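Counting the attempts before the robot touches anything

10th March

I have wanted to write this post since October, but the numbers were not ready and I do not like to publish half of a result. Now we have 3113 episodes of demonstration data and one comparison that I believe. It is a small comparison. I write it down mostly for people who train manipulation policies with a small budget, as we do.

The project is called Edik. The question in Edik is simple to say: if you have a fixed number of human demonstrations, how should you spend them? Most groups I know collect many repetitions of the same clean motion. The start position is the same, the object is the same, and the hand goes straight to it. This gives a very nice training curve. Then you move the basket by the width of a hand and the policy reaches into the air.

Our method is to spend part of the budget on what I call untidy starts. Before each demonstration the person changes the place and the angle of the things on the table, and does not try to make it look good. The task stays the same: take cans out of a basket and load them into the lanes of a can dispenser rack. We record people doing it by hand with a fixed camera, and the policy is trained first on this human video and after that on a much smaller set of robot episodes.

Why cans? They are cheap, they are stiff, and they roll. Rolling is the important part for me. A block forgives you when you release it a little too early. A can that is released too early at the end of a lane goes where it wants, and the next step of the task becomes a different task. Also the rack has narrow lanes, so the can must lie in the correct direction before it goes in. A policy that only learned "move to this point, open" shows its weakness very quickly.

An untidy start does not need to be dramatic. I ask for the rack to be turned so that the lanes are not parallel to the table edge, and for the cans in the basket to be left however they fall. A can that stands upright in a corner is harder than one lying in the middle, and I want both kinds in the data. It is also fine if the rack already has cans in a lane, so the model has to learn that a lane can be partly full.
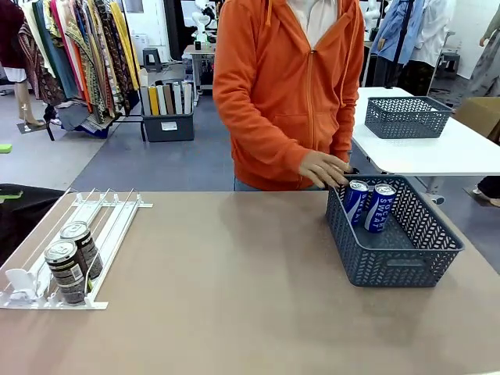

What we compared

We trained two policies with the same network and the same robot episodes. Policy A saw 400 human demonstrations with tidy starts. Policy B saw 400 demonstrations too, but 271 of them were with untidy starts and the remaining ones were tidy. Everything else was kept equal, as far as I could keep it equal. The rest of the 3113 episodes belongs to other tasks and was not used here.

For the test we used 4 arrangements of rack and basket that did not appear in the training of either policy. I chose them before I saw any results and I did not change them later, although I was tempted with one of them.

What came out

With the basket and the rack in the familiar positions, policy A was slightly better. It was also smoother to look at. I think this is fair and I do not want to hide it: if your table never changes, tidy data is a good choice.

In the new arrangements policy B was better in all of them, and in three of them the difference was easy to see without any statistics. Policy A usually reached the basket but then placed the can across the rack instead of along the lane. It had learned the direction of the table and not the direction of the rack. Policy B turned the wrist to follow the rack most of the time. Its common mistake was another one, it hesitated above the basket when two cans were close together.

The arrangement that I was tempted to change is the one where the basket handle faces the arm. Both policies did badly there, B a little less badly. I do not have a good explanation yet.

What I am not sure about

The demonstrations were made by a small number of people, and their habits are inside the data. One habit is to rest a hand on the rim of the basket. The robot has no reason to do this, but in early training it sometimes moved toward the rim and waited. After fine tuning on the robot episodes this disappeared, but I would like to understand if it costs us something.

I also trained each policy only once. The next thing is to repeat both with other random seeds, and then to try a different share of untidy starts. The number 271 came from our schedule and has no theory behind it. When the repeated runs are finished I will put the table of results here, under this paragraph, with the failed runs included.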